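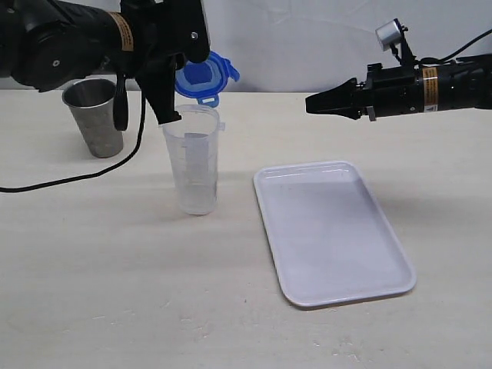 A measuring cup with its blue lid flipped open, and a steel tumbler standing behind it.

Lids That Never Get Lost: All About Hinges and Latches

Go and open a kitchen cupboard. I bet there is a box in there with no lid, and a lid somewhere else with no box! Lids love to wander. But some lids can't wander at all, and those are the ones we're going to explore today.

Look at the blue lid on the measuring cup. It's open, but it is still joined to the cup. The part that does the joining is called a hinge. You have met lots of hinges already. Doors have them, and so do piano lids and laptops. Your elbow works a bit like one too – it lets your arm fold and unfold, and the two halves stay together the whole time.

Many door hinges are made of metal, with a pin running down the middle. Small plastic lids often do the job in a simpler way. Some have a thin strip of plastic that bends again and again. This is called a living hinge, which is a wonderful name for something that isn't alive. Others have a little loop that hooks around a bar and swings.

A hinge lets a lid move. So what makes it stay shut? That's the work of a latch! The simplest kind is a tab that sticks out from the edge. When you press the lid down, the tab bends a tiny bit, slides over a bump, and then springs back. Click! That click is the sound of plastic jumping back into shape.
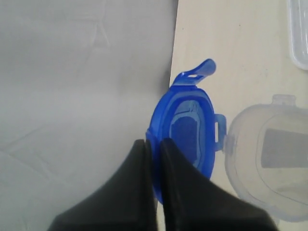 Tabs stick out for another good reason, and it has to do with your fingers. Try lifting a lid by pushing very close to the hinge. Hard, isn't it? Now try from the side farthest away. Much easier! You have just used a lever, and people have been using levers for thousands of years to lift heavy stones and open stubborn doors.

Have you noticed how many plastic cases have raised rims and steps on them, like ripples in a pond? Those can be pretty, but they can be useful as well. A flat sheet of thin plastic is floppy. Put some ridges in it and it gets much stiffer. You can test this with a sheet of paper. Hold it flat by one end and it droops. Fold it back and forth like a fan and it stands out straight.

Halldóra Steinarsdóttir runs the Saturday-style tinkering table at our Grimesow club, and she keeps a drawer of old cases just for clicking. Last November we picked one small box and took turns opening and closing it. We got to 396 clicks before it was time to go home, and the hinge still worked!

Now it's your turn to be a lid detective. Ask a grown-up before you go through the cupboards, and then hunt for these:

A lid that twists
A lid that snaps
A lid with a hinge
A lid that just sits on top

Open each one slowly and listen. Does it click, pop or make no sound at all? Where do your fingers go? Draw the one you like best and put an arrow where the lid bends or turns. If you find a lid that works in a way we haven't talked about, draw that one too – we would love to see it on the club wall.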